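Food Storage and Household Keeping, Session 3
Dry goods: what goes off, what doesn't, and why your gran had a pantry
Handout updated 1/27/23

Right, last time we did the cold end of the kitchen, so this week is cupboards. I talk fast in this session and people always ask me to slow down at the flour bit, so I've put most of it here and you can stop scribbling.

Where we got to
We ended on the three things that spoil food: moisture, air and warmth. Light is the fourth and I forgot to put it on the board (sorry to anyone who copied it down neatly). Dry goods are dry goods because someone has taken the water out, or it was never there in any amount. Keep it that way and most of the battle is won.

A bit of history
I'm very fond of the household book we'll be dipping into, a manuscript from a farmhouse near Povcombe, begun in 1862 and kept going by at least two different hands. The writer buys flour by the sack and keeps it in a lidded bin raised off a stone floor. She writes about weevils the way you or I might write about the bins not being collected! There's a lovely page where she loses most of a sack to damp and spends the next four entries blaming the miller. Have a look at the copies in the blue folder, and please put them back in order.

What I want you to notice is how often she checks things. Every entry in April has something being turned out, sniffed, sieved or aired. We've mostly swapped that for a date on a packet.

Flour
White flour keeps well for months in a cool cupboard. Wholemeal doesn't keep as long, as it still has the germ in it and the germ has oil, and oil goes rancid. You'll know by the smell — a bit like old crayons or putty. If you only bake now and then, buy the smaller bag. I know the big one is cheaper per kilo. I've thrown away a lot of cheap flour in my time.

Weevils aren't a sign of a dirty kitchen, by the way. They usually come in with the bag. Bin the lot, wipe the shelf, check whatever was next to it.

Rice, pasta and pulses
White rice is very nearly immortal. Brown rice has the same trouble as wholemeal flour. Dried pasta is fine well past its date if it's stayed dry. Old beans are safe enough but they get stubborn, and some never soften however long you boil them. For the exercise we'll be cooking two lots of chickpeas, 200 g each, one bought this month and one from the back of my own cupboard, age unknown. Bring a fork.

Spices
Whole spices outlast ground ones by a mile. Ground paprika over the hob is the classic mistake: warm, bright and steamy, all at once. I buy 50 g at a time from the refill shop in Hulme and write the month on a bit of masking tape.
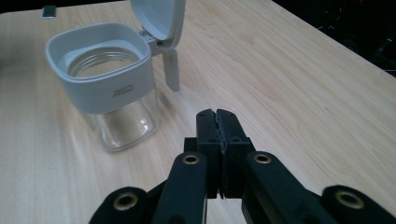
Small glass jar with flip-up lid. Photo: Zerkomura

Containers
People get very excited about jars and I'm one of them, but start with what you've got. Glass doesn't hold on to smells, which matters if you've ever put oats in a tub that used to have cumin in it. Plastic is lighter and won't shatter when it slides off the top shelf. Tins keep the light out. Whatever you pick, look at how the lid closes before you think about how it looks on the shelf, and wash and dry it properly between fillings. Don't top up. New rice on top of old rice means the old rice sits at the bottom for years.

A 900 g bag of oats won't go into a 1 litre jar, before anyone tries it. Oats are fluffy. Weight and volume are different things and we'll do the sums in class.

For next time
Go through one shelf at home and write down the oldest thing on it, what it is, and whether you'd still eat it. Read the first two pages of the Povcombe book. Session 4 is jams and pickles, so wear something you don't mind getting vinegar on.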